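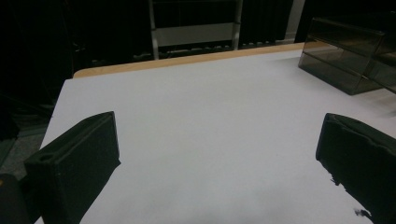

Why build in a shared workshop? The rent is split, and so is the blame.

4.2 Bench and grippers

The Sullport build uses two hand-held grippers over a flat white board (Figure 3). We logged 53 runs at a total cost of over 1,800 dollars, a sum the budget had called "modest."

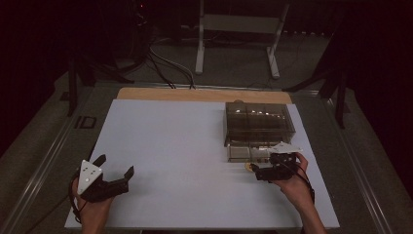
Acuña objected that 53 runs would teach an arm very little except our bad habits. We agree, and have listed the habits in Section 5.

Figure 3. The bench, with both grippers in hand.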